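Marchal to Open Community Cooking School in Former Vokden Bakery

Mon 20 March

Marchal, the nonprofit food education group, will open a cooking school for adults in the former Vokden bakery building this October. The school will offer evening and weekend classes in everyday home cooking, with places held at a reduced rate for people on low incomes.

The building has stood unused since the bakery moved its ovens to a larger site. Marchal has signed a long lease on the ground floor and the loading area behind it. Work on the drains and the electrical supply is under way, and the front windows will be replaced over the summer.

"People ask us for the same thing over and over. They want to cook dinner on a weeknight without a recipe that runs to two pages," said Maëlys Bailly, director of Marchal. "The first term is built around that."

The school will run 38 weeks a year. Each course lasts six weeks and covers one subject, such as knife work, rice and grains, soups, or cooking for one. Students may join any course in any order. There is no exam and no certificate.

Marchal expects to teach 200 students in its first year. Class size will be capped at 12 so that every student has a place at a worktable and time with the instructor. 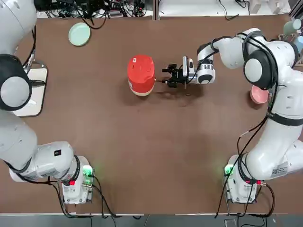 What the first term covers

The opening course, Knives and Boards, teaches students how to hold a knife, how to keep a board from sliding, and how to cut common vegetables into even pieces. Students work mostly with onions, carrots, cucumbers and cabbage. Everything cut in class goes into a shared salad or soup at the end of the evening.

The second course, Rice and Grains, covers stovetop and electric cooker methods, measuring water, and safe storage of leftovers. It was written by Ottavio Leone, who ran a school meals kitchen before joining Marchal as head of teaching.

"A lot of our students own a rice cooker and only use it for one thing," Leone said. "We show them how to cook barley and lentils in it, and how to steam vegetables over the top. It saves fuel and it saves washing up."

A third course on soups and stocks will follow after the winter break. Recipes for all courses will be printed in large type and handed out at the start of each class. Students may keep them.

Beginners are welcome on every course. Students who have taken a course once can repeat it at half price if there is room.

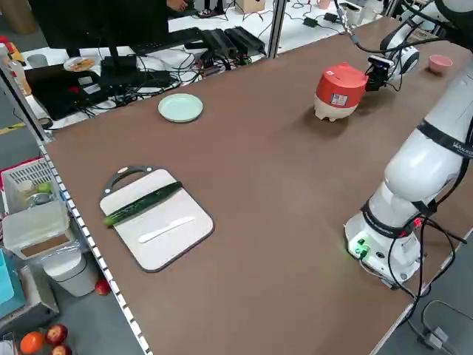 Fees and reduced-rate places

The standard fee is $200 for a six-week course, with ingredients included. In every class, 3 places are held at a reduced fee of $25. Applicants for these places will be asked to fill out a one-page form. They will not be asked to provide bank statements or other financial records.

The reduced-rate places are paid for by a grant from Skoltari, a regional food wholesaler, which will also supply dry goods for the first two years. Plundix, a kitchenware distributor, is providing knives, boards and pans at cost.

"We know the building well from delivering flour there," said Kevin Gallagher, regional manager at Skoltari. "We are pleased it will be a place for food again."

Building and access

The main entrance will be on the street side, with a level threshold and a door wide enough for wheelchairs. Two of the worktables will be adjustable in height. An accessible restroom is being added next to the coat area.

Architect Elfriede Lindemann has kept the bakery's tiled back wall and the original sign over the loading door. The old flour store will become a pantry and cold room. Deliveries will be limited to daytime hours, following a request from residents on the street behind.

Bike parking will be available in the yard. There is no student parking on site, but the public lot across from the building is free after 6 p.m.

How to register

Registration for the first term opens in the summer, online and by phone. People who join the mailing list will be told the date one week ahead. Applications for reduced-rate places open at the same time and will be handled in the order they are received.

Marchal is also hiring two part-time instructors and an evening kitchen assistant. Job descriptions can be requested from the office.

About Marchal

Marchal is a nonprofit group that teaches practical cooking to adults. It began with classes in borrowed kitchens and has since worked with libraries, housing associations and health clinics. The Vokden building will be its first permanent home.

Press contact

Gaspard Cordier, Communications, Marchal
Interviews with Maëlys Bailly and Ottavio Leone can be arranged on request. Site visits are possible on weekday mornings and must be booked in advance.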